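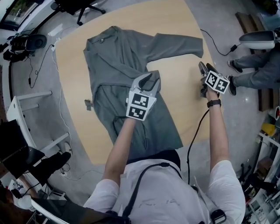 Library > Handling of Soft Goods > Chapter 6

Chapter 6. Comparing Hand-Held Grippers on Garments

A gripper that performs well on rigid parts may perform poorly on cloth. The usual ratings — payload, stroke, closing force — are measured on blocks and cylinders, and they say little about whether two fingertips can lift one layer of a coat front and leave the layer beneath it in place. This chapter sets out a method for comparing hand-held grippers on garments before any of them is fitted to an arm.

Hand-held units are used first for a practical reason. The operator supplies the reach and the timing, so differences between trials can be traced more easily to the jaws, the fingertip pads, and the camera view. Position is recovered from square markers carried on a cube above each gripper. The cube must stay in view of the tracking camera during the whole fold, and a trial in which it is lost for longer than the limit in Table 6.2 is discarded.

The worked data come from the Herkar trials, in which 13 pad and jaw combinations were tested on long coats, shirts, and towels. Each trial was limited to 60 seconds. After discards, 458 trials remained. The long coat proved the hardest item, mainly at the collar, where the fabric is thick and the jaws approach at a shallow angle.

6.1 Pad Surface and Opening

Textured pads hold woven fabric at a lower closing force than smooth pads of the same size. The mesh faces on the black fingertips below are one such surface. Texture has a cost: a rough face can drag the upper layer during release and undo part of the fold. Release error is therefore scored separately from grasp error throughout this chapter.

The opening between the pads should be set before the trial and recorded with it. A wide opening tolerates poor alignment but tends to gather loose fabric along with the intended edge. 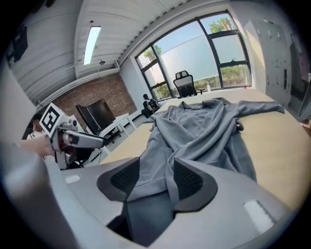 Gunvor Boström objects that a fixed opening favors the operator who has practiced with it, and she would let each operator choose a setting and report the spread. Her point is taken up in Section 6.4, where the Herkar results are sorted again by operator. The ranking of the top two pads changes; the others keep their places.

6.2 Wear

Pads were replaced after roughly 2,000 closures. Scores taken late in pad life should not be pooled with early ones unless wear is entered as a factor.

Shares: 13 | Comments: 0

Contact | Copyright Pylypenko | Back to top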